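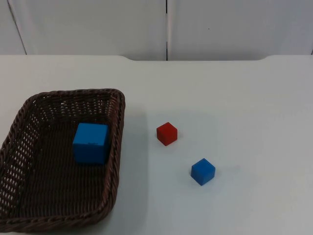 Equipment Review: Brello Sorting Set for School Robotics Clubs

Prepared for the equipment list by Huệ Khương, with notes from Hiếu Thái, Arkel College Robotics Club

Purpose of the review

The club was asked to report on the Brello Sorting Set before the college decides whether to order further sets for the spring competition. The set is sold as practice material for two-arm sorting tasks. It contains coloured cubes in two sizes, a woven wicker basket and a printed booklet of exercises. It does not include arms or software, and clubs are expected to supply their own.

The review was carried out over one term by 17 members, all of whom had completed the introductory course. Sessions took place at the Ông Street annexe from four o'clock in the afternoon.

The cubes

The cubes are the best part of the set. The colours are strong and plain, and the matt surface gives little glare under ceiling lights. Members working on colour detection had red and blue separated reliably within their first session. A large blue cube in the basket and a small blue cube on the open table share a colour and differ in size, and this pairing formed the basis of the most useful exercise in the booklet. A program that sorts by colour alone will treat the two as the same object, and several of ours did so for a fortnight.

The small cubes are easily turned by a careless approach. Members were advised to practise with a cube set at an angle to the table edge before attempting any timed run. Marks do show on the shaded faces after a term of handling, though they have had no effect on detection.

The basket

Opinion on the basket was divided. It is rectangular with rounded corners, dark brown, and finished with a thick braided rim. Against a pale table it stands out well, and members found its position easy to locate in software. The raised rim also means that an arm must lift properly before crossing it, a habit the club wishes to encourage.

The difficulty lies in the weave. The far wall is open enough for the white of the table to show through in small dots, and two of our programs counted these as objects. Mr Thái's group dealt with the matter by ignoring any patch below a set size. The floor of the basket is also ridged, and the smaller cubes do not always settle flat on it. Younger members may find this discouraging, and a plain tray could be used for the first few weeks.

The booklet

The exercises are sensibly ordered and written in clear language. The scoring section is less satisfactory. The full course carries 725 points, yet the summary table adds up to 700, and the supplier had not replied to our query by the end of March. The club has adopted the lower total for its internal league. Our highest score to date is 620, achieved by Ms Khương's group.

Comparison with the Sosetti set

The club has used the Sosetti set for some years. Its plastic trays are simpler to work with and stack neatly in the cupboard, but its blocks are all of one size and offer little to members beyond the first term. The Brello set takes longer to learn and is better suited to competition work.

Recommendation

The Brello Sorting Set is recommended for intermediate and competition groups. One further set should be ordered for the Ông Street annexe. Beginners should continue with the Sosetti set until the start of their second term. Group leaders are reminded to correct the points table by hand before issuing the booklet.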